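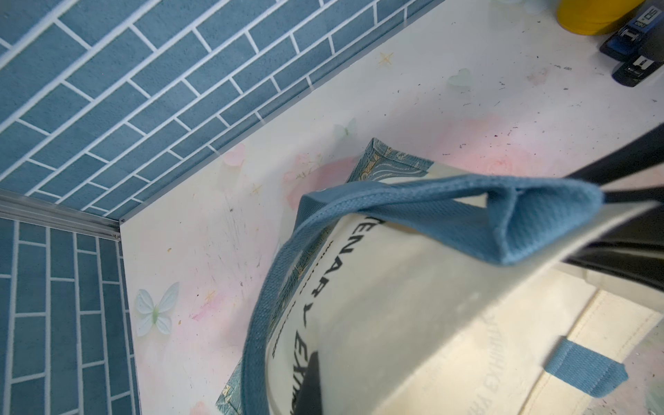 Project report, Burska group
2 April 2020

1. Aim

Our group set out to make a robot arm pick up soft objects and put them down in a marked place. Earlier groups at Kusach worked with blocks and cups, which keep their shape. We chose a canvas tote bag with blue fabric handles because it folds differently each time it is put down.

2. Equipment

We used the Zolex arm from the robotics room, with its standard gripper and a small camera at the wrist. The arm was driven by hand from a second controller while the joint positions and camera images were saved. The bag was worked on a printed floor sheet, with blue brick-patterned panels at the sides.

3. Method

Each run began with the bag dropped on the sheet. The driver closed the fingers on the top of the bag, lifted it and moved it to the marked place. We first tried gripping by the handle — this was easy to reach but the bag swung badly. Gripping the upper rim gave a steadier lift.

4. Results

We recorded 33 runs and kept 13. Most of the others were dropped from the set because one finger had gone inside the bag and caught the lining. In two runs the log file stopped early. The Dela Peña script, which we used to match images to joint positions, needed three changes before it would read our files.

5. Work still to do

The kept runs will be used to train the arm to do the lift without a driver. We also want to try a bag with something in it. Testing is planned for May.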